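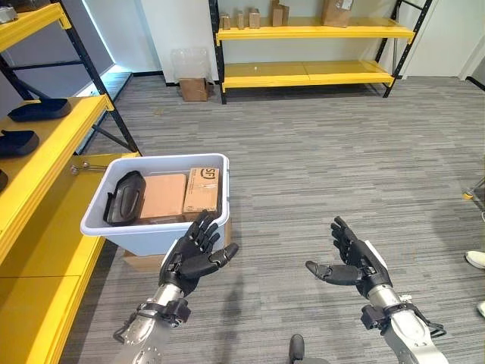 How do I tell whether finger lag comes from the hand or from the controller?

Swap the controller first and leave the hand alone. If the lag stays on the same hand, look at the hand's own cable and firmware. If it moves or goes away, you've found your controller fault.

Ticket: left hand closes late after controller swap
Opened by: Yasmine Ouali
Assigned to: Lahcen Badawi
Status: resolved, left open for comments

Yasmine Ouali
Hi all! We're comparing the Skutard controller with our old Werkdale one on the pair of five-finger hands, and I have to say the Skutard is a joy so far. Colour-coded ports, quick startup, and the motion is so much smoother on the right side. The left is my problem. It gets to the bin nicely, fingers partly curled, and then the close command lands late. I logged 158 ms on the left and 103 ms on the right, same grip, same speed. The black trays are what we mostly care about, and a late close means the fingertips push at the tray before they wrap round it.

Lahcen Badawi
Great write-up, thanks. Can you put the Werkdale back on and run the left again? Don't touch the wrist bolts or the hand cable.

Yasmine Ouali
Done. Left on the Werkdale is the same as the right, so the hand is fine. What a relief, I did not want to pull that wrist apart again.

Lahcen Badawi
Good, so it's on the controller side. Open the hand profile page and check the smoothing value for each channel. Older profiles come across with it switched on for channel one only.

Yasmine Ouali
Found it! Channel one was set to 200 and channel two was at zero. I'd imported the profile Genji made in February and never looked at that page. Zeroed it, saved, power cycled. Left now reads 105 ms. I'm so pleased with this thing.

Genji Okabe
Sorry, that was me. I had smoothing up on the left for the old grippers, which chattered badly. You'll want to delete that profile from the shared folder.

Nawal Saber
Did you retry the cartons as well as the trays? On the Zivness arm we got a decent grip on small plain boxes, but anything tall tipped when the thumb arrived first.

Yasmine Ouali
Only the trays so far. Tall cartons are next, and I'll try your thumb delay while I'm at it. If you still have the settings, please attach them.

Nawal Saber
Attached, dated 12/5/25. Start with the slower one.

Lahcen Badawi
Marking this resolved. Import note updated: check smoothing on both channels before the first run. Carton results can go in a new ticket.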